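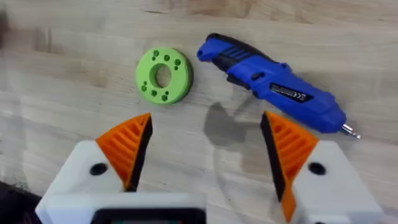 The arm lives on the end of a workbench in Brosville, in a shared shop that used to be a dairy depot, and Bijan Soltani has been building it in the evenings since last October. He calls it Stalteto. The name comes from a typo in a parts spreadsheet, and by the time he noticed, he'd already printed it on the base.

I went by at seven in the evening expecting to stay an hour. I left close to midnight with filament dust on my sleeves and a strong urge to buy a printer.

Soltani repairs commercial dishwashers for a living, and it shows in how he talks about machines. He likes things that come apart. "Every joint on this thing can be off in a couple of minutes," he told me, with one hand already on a hex key. "I had a version that was glued in two places. Never again. I cracked a perfectly good shoulder bracket getting at one wire."

The fingers are what he wanted to talk about first, and I can see why. The bodies are printed in white, boxy and plain, and each one carries an orange ribbed pad that narrows to a point. A black strip runs down the inside edge where the pad meets whatever it's picking up.

"The ribs took me forever," he said. "I started with straight ones going across. They gripped fine if you came in square, but I almost never come in square! So I tried them on a diagonal, and I liked that so much more. The pad kind of wraps. And the pointed tip is for getting under flat stuff, like a washer or a ring lying on the table."

Flat stuff is a theme in his shop notebook, which he let me read. One page is headed "RINGS, UGH" and underlined twice. The part behind that heading is a lime-green printed disc with a big hole in the middle and small round holes set in groups around it. It's one of his own prints, an adapter for mounting the wrist at different angles, and he also uses it as a practice object.

"It's a mean little thing to grab," he said happily. "You can pinch it across the outside, or you can put one tip through the center and pinch the wall. I've been training it on both. The outside pinch is easier to explain to a person. The center one is easier on the arm."

By training he means guiding the arm by hand through a pick, saving the run, and doing it over. He keeps the tally in pencil inside the notebook cover. When I visited it stood at 877 runs, and he did ten more while we talked, so call it 887. His target is 2000, at which point he's promised himself a weekend off and a better bench light.

Then there's the screwdriver. It's a blue and black cordless one, a handheld tool with a short bit sticking out of the nose, and he wants Stalteto to be able to pick it up and hand it to him.

"That's the dream, right? I'm under a machine, both hands full, and I say 'driver' and it comes over." He laughed. "We're a ways off. Right now I'd settle for it picking the thing up by the body and keeping its finger off the trigger."

I asked what makes it hard, and he got visibly more cheerful. The shape, for a start. The body bulges toward the bit end, the grip side is black and the blue side is slick, and it lies on the table at whatever angle it was put down. He also thinks the weight is in an awkward spot. "Pick it up too far back and the nose drops. Too far forward and you're squeezing a curve. There's a sweet spot maybe as wide as my thumb, and I'd love to see it find that by itself."

The small camera at the wrist was a late addition, and he says it changed the whole project. Before that he had one on a pole over the bench, and the arm kept blocking its own view at exactly the moment it mattered. The wrist view has its own troubles. The gripper throws a soft shadow on the wood, and an early model seemed to treat the shadow as part of whatever was lying nearby. He has been varying the lights ever since - desk lamp on, desk lamp off, shop door open.

The shop itself is run by a club called Moradi, and members pay for bench space by the month. Soltani shares his corner with a woman who restores accordions, and they've worked out a system of tape lines on the floor. She has donated a box of felt scraps that went into the cable guides. The motors came secondhand from a parts dealer over in Jumthorpe, and he went through 2 full sets of gears before he found a tooth shape that ran quietly enough for her.

I wondered whether he'd be selling kits at some point. He shook his head before I'd finished the question.

"The files I'll share, sure, once I've cleaned them up. Right now half the parts are named 'final' and the other half are named 'final use this.' But I fix things for customers all day. I want one machine in my life that can be broken on a Tuesday-night kind of schedule, you know? Nobody's calling me about it."

His next job is the pads again. He'd like to try a softer print and a slightly thicker black strip, and he has an idea for a finger that swaps out without tools. The sketch for it was on the back of a dishwasher invoice, and he was still adding to it when I put my coat on.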